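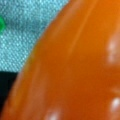
Home | Volumes | Authors | Search
Print this article | E-mail this article

4.2 What happened at the open day

I should say up front that we never planned to study visitors. The open day at the Ellville building was meant to be a break from the Stokum trials, and then so many people wandered up to the kitchen bench (and stayed, and argued with us!) that I started keeping notes on a pad by the door. We ran the demonstration for 5 hours and logged 399 visitors, against the 60 we had printed handouts for.

The bench was the one from Section 3, with the toaster oven, the induction cooktop with a frying pan on it, and the cutting board over on the arm's side (Figure 5). I did most of the talking. My favorite question came from a kid who wanted to know if the arm gets bored, and I still don't have a good answer.

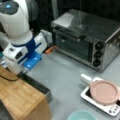

Figure 5. The arm at the kitchen bench, Ellville open day.

Savita Rana wrote to us afterward that we had talked far too much about the arm and hardly at all about the cooking, and that she would have liked to hear what a person is supposed to be doing in the kitchen in the meantime. She has a point, and her note changed how I sorted the comment cards. I had been filing anything about chores under "other," and when I went back through the pile that turned out to be the fattest group by far.

We used the same card at the Worivholm visit in August, with one extra line for household tasks. Those results are in Section 4.3.

Last updated: August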